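Team Trusholm: Teaching a Robot to Fold Laundry
Final project report, Intro to Robotics
Lendlow Community College

Why we picked laundry

Our team wanted a project that would be useful in a real home, and all of us had a pile of clothes at home that proved the point! Robots are great at picking up boxes and blocks. A box stays the same shape when you grab it. A sweater doesn't. It sags, it twists, the sleeves go under the body, and the next time you put it down it looks like a completely different object. That was the part that hooked us.

Nidia Ayala, our instructor, warned us in the first week that cloth is one of the harder things to choose. She let us do it anyway, as long as we kept the goal small. So the goal became: take one garment lying on a flat or nearly flat surface, fold it in half, and leave it where it is. We named the project Trusholm after the street where half the team lives.

How it works

We didn't have enough time on the lab's robot arm to teach it everything there. What we did have was a hand-held gripper, which you carry around and squeeze like a big pair of tongs while it records what you do. You do the chore yourself with the gripper, the recordings go into a training program, and the program learns to predict the next movement from what the camera sees. Then the lab arm, with the same kind of fingers on it, tries to do the job.

The software side came in two parts. The first cleaned up the recordings and threw out any where the tracking jumped. The second was the training itself, which we ran overnight on the computer in the Restrepo lab. We kept a shared log for every run (file name, garment, surface, who was holding the gripper, anything weird), and that log saved us more than once. If another team does this, start the log on day one. We started ours a week in and had to throw out everything before it.

Collecting the recordings

We ended up with 730 usable recordings. Most were T-shirts and dish towels, and 88 were sweaters, which everyone agreed were the most fun and the most annoying. Thick knits slide off the fingertips if you pinch too shallow, and if you pinch too deep you pick up the blanket underneath as well. It took a lot of practice to get a feel for the right depth.

At first we recorded everything on a plain white lab table. The program got good at plain white tables. The moment we put a shirt on a striped tablecloth it went for the stripes! Nidia suggested taking the gripper home and working on real beds and couches, with whatever bedding was on them. We loved this part. Everybody's room is different, the light changes all day, and patterned covers turned out to be really good training material.

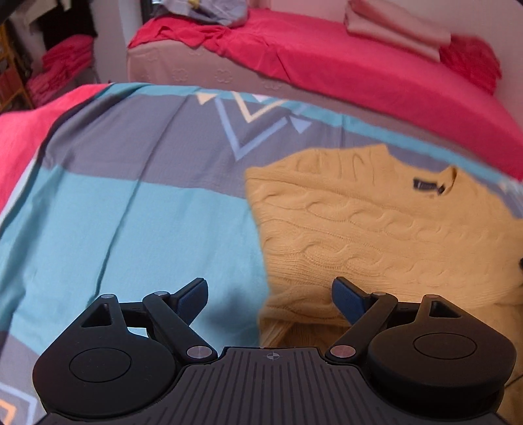

The gripper over a patterned bedspread, with a mustard-yellow cable-knit sweater as the garment.

Cable knit gave us its own set of problems. The ridges run down the body of the sweater, and our early version kept mistaking a ridge for a hem. We added more sweater recordings in April and that helped a lot, although it never went away completely.

Testing

For the final test we ran 102 trials on the lab arm, using garments the program had never seen. Towels were the clear winners. T-shirts were decent as long as the sleeves were lying flat to begin with. Sweaters were hit or miss, and the misses were usually at the first grab: the fingers closed just above the fabric, came up with nothing, and the arm carried on folding air. We all cheered the first time it noticed an empty grab and went back for another try.

What we would change

More people holding the gripper. Two of us did most of the recording, and the arm picked up our habits, including a little wiggle before letting go that neither of us knew we had. We would also start in real rooms from the beginning and save the lab table for testing. And we would label the garments by fabric as well as by type, so that a thin sweater and a chunky one don't end up in the same group.

Next semester two members are staying on to try folding in thirds, and the Liltodent team has asked to use our recordings for their sock-sorting project. The log and the cleanup scripts are in the class folder. Please add to the log if you use them!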